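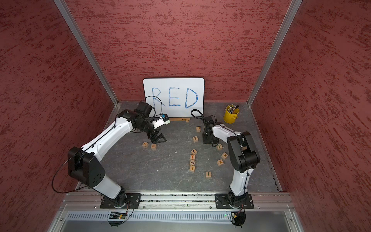
*읽는 시간 4분*

# 글자와 색이 어긋날 때: 화이트보드 손글씨로 본 스트룹 효과

시각정보디자인 기초 프로젝트, Zulitz조
작성: 타렉 카라키, 트로엘스 그림스도티르

## 1. 주제를 정한 과정

처음 주제는 화이트보드 글씨의 크기와 가독성이었다. 9월 중간 점검 때 파란 마커로 "RED"라고 쓴 판을 본 다른 조 학생이 "블루"라고 읽었다가 바로 고쳐 말했고, 그 일을 계기로 주제를 바꾸었다. 단어의 뜻과 글자색이 다르면 색을 말하는 속도가 느려지는 현상은 스트룹 효과라는 이름으로 잘 알려져 있다. 교재에서는 주로 인쇄된 글자나 화면 글자로 다루는데, 우리는 획이 고르지 않은 손글씨에서도 같은 느낌이 나는지 보고 싶었다.

## 2. 재료

- 모서리가 둥글고 검은 테두리가 있는 화이트보드
- 색깔별 마커
- 마른 천
- 기록지와 초시계

판은 벽에 기대어 세웠다. 눕혀 놓으면 조명이 반사되어 보는 위치에 따라 획이 끊겨 보였다. 마커와 펜은 노란 금속 통에 한꺼번에 꽂아 두고 썼다. 뚜껑 색만 보고 꺼내면 되어서 편했지만, 다 쓴 마커가 섞여 있어도 알 수 없었다. 나중에는 쓰기 전에 종이에 한 번씩 그어 보았다.

배경은 붉은 장미색 패널이다. 표면에 더 짙은 붉은 얼룩무늬가 거칠게 들어가 있어 흰 판의 윤곽이 분명하게 보인다. 다만 색을 다루는 실험에서 배경이 붉은 계열이라는 점은 문제가 될 수 있고, 이 부분은 5장에서 다시 적는다.

## 3. 글자 쓰기

단어는 RED, BLUE, GREEN, BLACK 4개로 정했다. 한글 단어도 생각했지만 "빨강"은 받침 때문에 획이 몰려서 같은 크기로 쓰면 영어보다 진해 보였다. 영어 대문자는 획이 단순해 멀리서도 구분이 쉬웠다.

한 번 긋는 것으로는 선이 가늘어 여러 번 덧그었다. 파란색 RED를 보면 선이 스케치하듯 겹쳐 있고, R은 세로로 길며 D는 둥글다. 자를 대고 쓴 판도 만들어 보았는데 글자 모양은 깔끔해도 인쇄물과 차이가 없어 쓰지 않기로 했다. 글자는 판을 가로질러 크게 썼다. BLUE와 GREEN은 글자 수가 많아 폭을 줄여야 했고, 그 결과 단어마다 글자 크기가 조금씩 달라졌다.

쓰는 일은 타렉이 맡았다. 두 사람이 번갈아 쓰면 필체 차이가 결과에 섞일 수 있다고 보았다.

## 4. 진행과 결과

참가자는 같은 과 학생 10명이다. 판을 보고 단어를 읽는 과제와 글자색을 말하는 과제, 이렇게 2가지를 시켰다. 순서는 절반씩 바꾸었다. 트로엘스가 시간을 재고 말실수와 고쳐 말한 경우를 따로 표시했다.

단어를 읽을 때는 색이 맞든 어긋나든 머뭇거리는 사람이 거의 없었다. 글자색을 말할 때는 달랐다. 색이 어긋난 판에서 첫소리를 내다가 멈추는 경우가 반복되었고, 파란색 RED에서 그런 표시가 가장 많이 나왔다. 글자 수가 적어 단어가 한눈에 읽히기 때문이라고 추측하지만 우리 자료로는 확인할 수 없다.

초시계는 사람이 누르는 것이라 시간 차이가 작은 항목에서는 믿기 어려웠다. 그래서 평균 시간표는 본문에 넣지 않고 기록지 사본으로 제출한다.

참가자 중 2명은 눈을 가늘게 뜨고 글자를 흐리게 본 다음 색을 말했다고 했다. 처음 안내문에 이런 방법을 막는 문장이 없었고, 이 기록은 그대로 두되 기록지에 별표를 붙였다.

## 5. 한계

첫째로 배경색이다. 붉은 패널 앞에서는 빨간 글자가 덜 눈에 띄었다는 의견이 있었다. 회색이나 흰 배경으로 다시 해 보아야 한다.

마커의 진하기도 맞추지 못했다. 파란색과 검은색은 진했지만 초록색은 덧그어도 옅었고, 초록 글자에서 늦은 대답이 색 때문인지 흐린 선 때문인지 나눌 수 없다. 같은 제품의 새 마커를 한꺼번에 준비했어야 한다.

판을 지우고 다시 쓰는 동안 참가자가 기다려야 했던 점도 아쉽다. 마른 천으로는 앞 글자의 자국이 남아 두 번씩 닦았다. 판이 여러 장 있었다면 미리 써 두고 바꾸어 세우는 쪽이 빨랐을 것이다.

## 6. 다음 작업

후속 과제에서는 배경을 바꾸고 한글 단어를 추가한다. 한글은 받침 없는 말을 골라야 하는데 색 이름 중에는 많지 않아서 "초록" 대신 "녹색"을 쓸지, 아예 받침을 허용할지 아직 정하지 못했다. 안내문에는 눈을 가늘게 뜨지 말라는 문장을 넣었고, 수정본은 기록지 뒤에 붙였다.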